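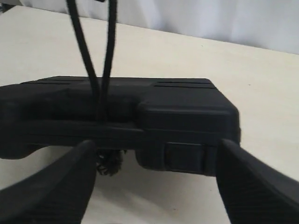
Project report: Storage and carrying of hard plastic cases
Adesuwa Ugwu, Flinville Technical College

1. Background

The workshop at Flinville lends out measuring kits in black plastic carrying cases. There are 124 cases on the loan list. Students had complained that the cases were awkward to carry between buildings and hard to stack in the cupboard. My task was to look at how the cases are built and suggest a better way of storing them.

2. The case

A case has a molded lid and a base that meet along a seam at the front, where there is a latch. The top of the lid is in two raised sections with a lower area between them. Narrow grooves are molded into the raised sections. When cases are stacked, the weight rests on the raised sections, and the low area stays clear.

3. Method

I borrowed 12 cases and stored them for one month in two ways. Half were stacked flat on a shelf and half stood upright on the floor. I wrote down each time a latch was found open – this was checked every morning before the first loan. I also tried two kinds of cord for tying a case shut, a Mellanine braided cord and the flat strap the workshop already uses.
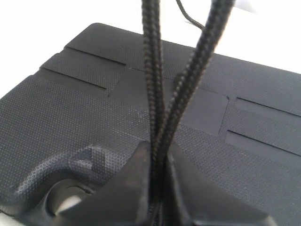 Does the texture on the plastic help when cases are stacked?
It helps a little on a level shelf, but a tall stack can still slide if the shelf is bumped.

4. Results

The upright cases had more open latches than the flat ones. Stacks of four were easy to lift down. Higher stacks were not, and shorter students had to ask for help. The braided cord held its knot better than the flat strap but took longer to untie. Two people in the loan office said they would not use it at busy times.

5. Suggestions

Store the cases flat, no more than four high, with the latches facing out. Keep the cord for cases that leave the building. The shelf in room 1518 is deep enough for this, but the Gallardo cupboard would need its middle shelf moved down.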